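Setting a floor rule for handheld gripper recording

I look after the session sheets for the handheld gripper work at Atholm, and in June I rewrote the one-page rule for how a recording room should be set before anyone picks up the grippers. The old page had grown to 46 lines. People skimmed it. The new one is shorter and most of it is about the floor.

The first rule is that the operator's path gets walked before recording, at normal pace, without the grippers. With one in each hand you can't catch yourself on a bench, and your eyes are on the fingers, not your feet. Cables that cross the path are taped or rerouted. If neither can be done, the task moves to another side of the table.

The second rule covers the marker cubes. Both get checked for scuffs and fingerprints at the start of each block, and again after any knock. A cube that has shifted on its mount means the calibration is redone, even if the shift is too small to bother anyone. We used to leave that to the operator's judgement and ended up with 2 versions of the same session that didn't line up.

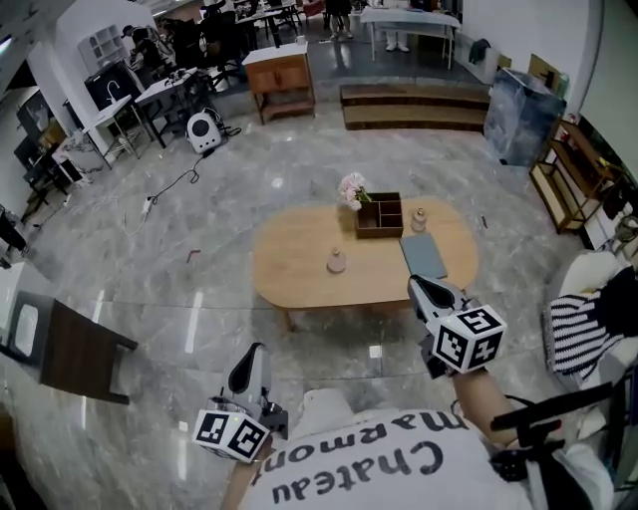
Does the room have to be cleared completely before a session?

Only the operator's path and the work surface need to be cleared. Furniture, shelving and other people can stay where they are, provided nobody walks between the operator and the table during a take.

I had that stricter at first. The draft I sent to Dernent said the whole room should be empty, and their reply was that a home never is, so the recordings would be less useful for it. Fair point. I changed the wording the same afternoon.

Other things on the page now:

Straps and brackets are adjusted before the grippers are picked up, never while holding them.

An operator stops after 4 takes in a row and puts both grippers down. Sore wrists show up in the data as drift, and they're sore wrists besides.

Anything dropped stays on the floor until the take has been ended. Bending down with a gripper in each hand is how we chipped a finger pad.

The Arroyo naming scheme is used for files, with no spaces and no initials.

I'm still undecided on lidded containers. Fullenent's guide wants every lid lifted once by hand first to see that it isn't stuck. I've left it as optional and will look at it again when the next batch is finished.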